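Musness Makers Forum > Humanoids > Care and repair
Thread: Wrist cable loops on the Wondeo, how much slack do you leave?

furkis_bench
Joined the forum in July 2024 after lurking for ages, so hello! I look after one Wondeo humanoid and I love the thing to bits. It spends its days on filing cabinet work: doors open, reach in, binder out, binder back. My question is about the cables at the wrists. The manual has one drawing and it isn't much help. I've been leaving a fairly generous loop on both sides and I'd like to know what colour of trouble I'm storing up.
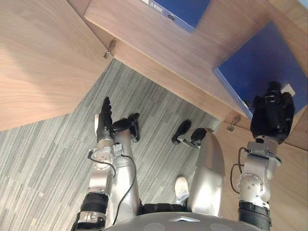

Cable slack on the right arm is my main worry, as that's the one doing the reaching. I re-dressed both sides at 2355 cycles on the counter and they've behaved well since. With the right hand over the lower part of the big blue binder, the loop comes off the left side of the wrist joint and curves back toward the forearm. The left one is longer and runs down along the leg toward the waist. I check both every 200 cycles, plus the screws on the wrist plates. Too much? Too little?

sarmiento_sam
Welcome! Lovely machine. I'd shorten the left one today. Anything that runs down by the leg will find a knee sooner or later, and then you're buying a cable. Mine are tied back at the cuff with a soft strap and I've got just enough slack for a full wrist turn.

tin_elbow
Gotta disagree with Sam. Tie it at the cuff and all the bending happens in one spot, right behind the connector. I killed 4 cables that way before I gave up on straps. A big lazy loop spreads the bend out – ugly, but it lasts.

sarmiento_sam
Were you using zip ties though? Those bite. A soft strap with a bit of foam under it is a different animal.

tin_elbow
Two were zip ties, two were soft straps. Same break, same place.

kettle_and_torque
I'm more bothered by the cabinet end. Those silver hinge brackets stick out, and the right wrist is awfully close to one. A loop on that side could hook it on the way out. Can you come in a touch further from the hinge?

furkis_bench
Ooh, good call, I'd only been thinking about the leg! I can shift the standing spot a bit to the left and redo the reach. Will try that first, then shorten the left loop by a finger width and leave the strap off for now. Sorry Sam!

sarmiento_sam
No hard feelings, but put your hand on that left cable after a long run and feel for flat spots.

kettle_and_torque
And 200 is fine for the screws, by the way. I do mine at the same interval and put a dab of paint across each head so I can see if one has moved.

furkis_bench
Paint dabs, brilliant. Doing that tonight. I'll post again in August with the new count.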